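In Defence of the Slow Episode

I have been watching serials for most of my adult life, the sort that run five nights a week and never seem to get where they're going, and I've decided I'm finally old enough to stop being embarrassed about it. My tea goes cold in front of them. My ironing gets done in front of them (badly, with a crease down the wrong side of every sleeve). So when the new season of Prarkasis began and the complaints started up again about how nothing ever happens, I felt my hackles rise a bit, and I've been composing this in my head ever since, mostly while hanging out the washing.

The complaint goes like this. A letter arrives at the family home on a Monday. The eldest daughter picks it up. The music swells, we see her face three times from three directions, and then it's the ads. On Tuesday she puts it in a drawer. On Wednesday her mother-in-law walks past the drawer. By Friday we still haven't read the blessed letter, and people who came to the show from one of those tidy eight-part thrillers are tearing their hair out.

I do understand it. I've yelled at the telly myself. But I think those people are watching Prarkasis the way you'd read a timetable, and they're missing most of what's on offer. During the whole week of the letter, the younger son was learning to cook for his father, who hasn't spoken to him since the business with the Hovotis shares. He burnt the lentils. He tried again. On the Thursday his father ate the lot without a word and put his own plate in the sink, and I had to go and stand in the kitchen for a minute. You can't do that scene in an eight-parter. It only works if you've sat through months of that man leaving his plate on the table.
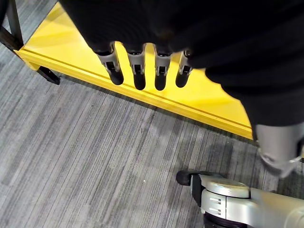
The trouble with the recap

I should say that I love a written recap, and I've leaned on them often, particularly in March when I was away at my sister's place and she had no way of getting the channel. You can read a week of Zunari in the time it takes to butter toast. Who slapped whom, who was behind the curtain, who has been declared dead and who has come back from it with a new haircut. It's a wonderful service and the people who type them up deserve a medal.

But I noticed something when I got home. I knew everything that had happened in Zunari and I didn't care about any of it. I knew the aunt had confessed to hiding the will, a confession we'd all been waiting on since the wedding, and it meant about as much to me as the football scores. So I went back and watched the episode properly. She confesses to the wrong person! The recap had it right, strictly speaking, because she does say the words out loud, but she says them to the old grandmother who is asleep in the chair, and then she tucks the blanket in around her feet. All the sorrow of it was in that blanket, and of course no recap is going to find space for a blanket.

I'm not a purist about this. There are stretches of any long serial that deserve to be skipped. The kidnapping in Zunari went on for 17 episodes and I would happily give back at least a dozen of them. The memory-loss storyline was worse, and when the second character lost her memory while the first was still getting hers back, I did go and clean the bathroom. Padding is real and I won't pretend otherwise. A fourth slow turn towards the door adds nothing to the first three.

What Paiva got wrong

Compare Paiva, which everyone at my pool seemed to be mad for last year. It looked gorgeous. The colours, the houses, the enormous dinners! It moved like a train, too. The wicked cousin was exposed in the second week, and by the fourth the couple had married, quarrelled, separated and made up. I kept waiting to feel something. They had told me these two adored one another, but I'd never once seen them bored together, or watching the rain, or arguing over who left the gate open, and so when he drove off into the night I thought, well, all right then, mind how you go.

I gather Paiva was sold on exactly that pace, and I can see the sense of it on paper. We're all supposed to be busy and distracted these days. But the people I know who watch serials aren't after efficiency. They're shelling peas, or feeding a baby, or sitting with a parent who isn't well, and they'd like some company that turns up at the same time every evening and doesn't mind if they miss a line.

So I'd ask the producers of Prarkasis to hold their nerve. Trim the slow turns if you must, and please retire that thunderclap sound, which frightens my dog. Leave the cooking in, though. Leave the father and his plate. As for the letter, it's still in the drawer as I write, and I have my own theory about who sent it, which involves the tailor from the very first season and which I'm told is ridiculous.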